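Home Projects Reports Workshop Contact Search

Unloading and Putting Away: A Study of One Kitchen
Student project report, Household Studies, Berndale College

1. Background

The shared kitchen at Briltville Hall is used by students on two floors. It has a dishwasher, a sink with a chrome faucet, a dish rack and a run of cabinets. Most complaints in the house book are about the same thing: clean dishes stay in the machine, dirty ones pile up by the sink, and when someone finally unloads, things end up in the wrong cabinet.

Our project looked at the unloading. We wanted to know where the time goes between opening the door and having everything on a shelf, and whether a few small changes to the kitchen would help. We did not look at detergent or wash programs, and we did not compare machines.

The work ran through March. We were given a budget of 800 for shelving, labels and replacement dishes and spent 700 of it. The largest item was the new shelf inserts, which came from Mukum, a supplier in town.

2. How we worked

First we made a list of what belongs in the kitchen and where each thing was being kept. This took longer than planned. The cups had three homes. The jars had no home at all and were put wherever there was a gap. Plastic dishes were stored inside each other with no order, so to get one out you had to lift the whole pile.

After that we split the unloading into steps: open the door, take the item, look it over for water or food, dry it if needed, carry it, set it down. We unloaded the machine ourselves in different orders and wrote down which steps held us up. Most notes were made on Wednesday evenings, when the kitchen is quiet after 8 p.m.
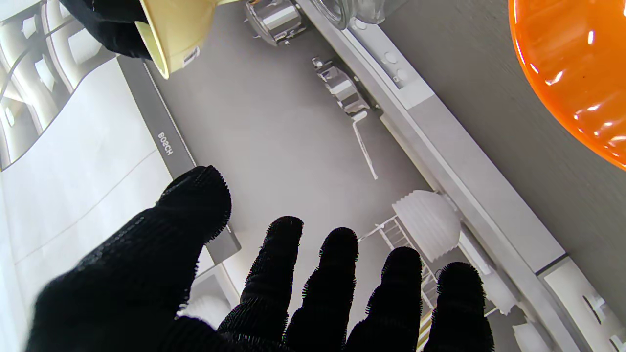
Why start with the cups when unloading?
Cups often have a hollow base that holds water when they stand upside down. If they come out first, that water can be tipped off before it drips onto anything else, and the cups can finish drying while the rest is put away.

We should add that this only works when the cups are in the upper rack. When they were loaded below, the usual advice to empty the lower rack first was better. Our house rule is now simple: cups go up, plates go down, and no cups are squeezed between plates.

3. Findings by type of dish

3.1 Cups

The cups gave us the least trouble once they had one place. Stacking was the main question. Cups with straight sides do not nest well and take up a lot of shelf. Cups that taper will nest, but they can stick together if they are put away wet. We left them to drain first and stacked them after.

We labeled the shelf for cups on its front edge. An earlier label inside the cabinet door was no use, as the door was usually half closed when people reached in.

3.2 Glass

Glass was slower than we expected. Jars have to be looked at on the inside and the outside, and a jar with a textured side is harder to judge than a plain one. Drops sit in the grooves and are easy to miss until the jar is on the shelf and leaves a ring. We found it best to hold the jar up toward the light and look through the base.

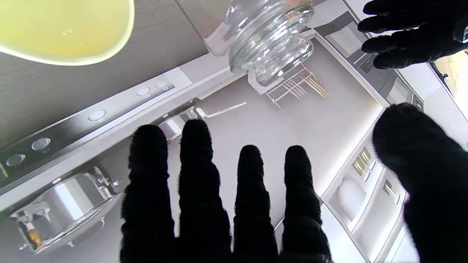
Figure 2. Clear glass jar with horizontal ridges around the body.

Drying a ridged jar with a flat towel did not get into the grooves. Turning the jar inside a folded towel worked better, and so did leaving it alone on the rack for a while. One member of the group preferred to dry all the glass by hand right away – the rest of us thought the rack was good enough and the disagreement was not settled.

Lids were a separate problem. They had been kept in a drawer with the cutlery. We moved them to a small bin on the same shelf as the jars. Lids without a jar were kept in a bag for 2 weeks and then recycled if no match turned up.

3.3 The rack

The rack was being used as permanent storage. People would wash one thing, put it on the rack and leave it. By the end of the day there was no room for anything that really needed to drain, and the next person used a towel on the counter.

We tried two rules. The first was that the rack had to be cleared every night. It was followed for a few days and then dropped. The second was that you clear whatever is dry before you add your own. This was easier to remember, and it was still being followed when we finished.

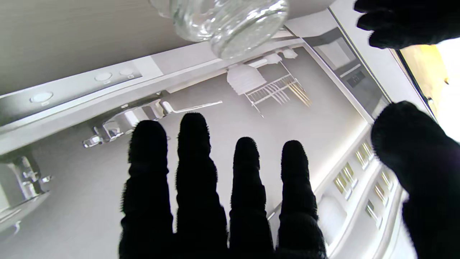
Where the rack stands made a difference too. With the rack close to the sink, drops fall where they can be wiped up in one go, and nothing has to be carried wet across the floor. We also considered a wall rack. It would have used most of what was left in the budget, and the house office did not want new holes in the wall, so we left it.

The lighting was not part of the plan but came up several times in our notes. In the evening it is hard to see water spots if you stand with your back to the light. Turning to face it was enough.

3.4 Colored and molded dishes

Dishes with a shaped surface hold water in every dip. They come out of the machine looking clean and then spill down your sleeve when you lift them. Tipping them over one corner of the sink before carrying them solved most of this.
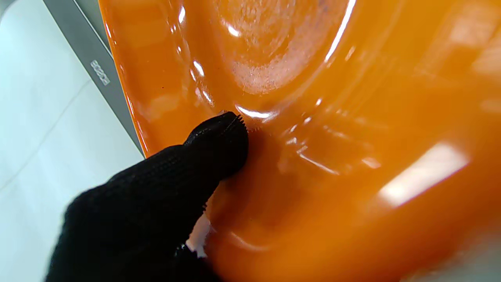

Marks were the other issue. On a glossy dish, shine from a lamp can hide a bit of dried food, and a scuff can look like dirt. We started checking by touch as well as by eye. Running a finger along the rim and into the low parts finds anything stuck on, and it takes very little time. Anything that still felt rough went back to the sink for a rinse and a brush.

We put these dishes on the low shelf next to the machine. They are light but bulky, and on a high shelf they tended to slide forward when the door was opened.

4. Changes made

The following were in place at the end of the project:
- one labeled shelf for cups
- jars and lids together on one shelf
- shelf inserts so that bowls and cups are no longer stacked in the same pile
- molded dishes on the low shelf
- the "clear what is dry first" rule, printed and taped near the sink

5. Discussion

The steps that held us up were mostly looking and deciding, and much less the carrying. When a person knows where a thing goes, the walk across the kitchen is short. When they do not, they open two or three doors and often give up and leave it on the counter. For this reason the labels were worth more than the inserts, though they cost far less.

There are some weak points in our work. We did most of the unloading ourselves, and we knew the kitchen well by then. A new resident would have more trouble. We also changed several things in the same week, so we cannot say which one helped most. If we did it again we would leave at least a week between changes.

The Zheng building has a kitchen with the same layout and has asked for the labels. A follow-up there could begin with a resident who has not used the kitchen before, and the labels could go up on one cabinet at a time. We would also like to try open shelves for the cups, if the house office agrees.

The shelf plan and the label sheets are kept with the printed copy of this report in the workshop library.

Contact: Household Studies Office, Berndale College, Box 4000 | Copyright Berndale College, student work | Back to top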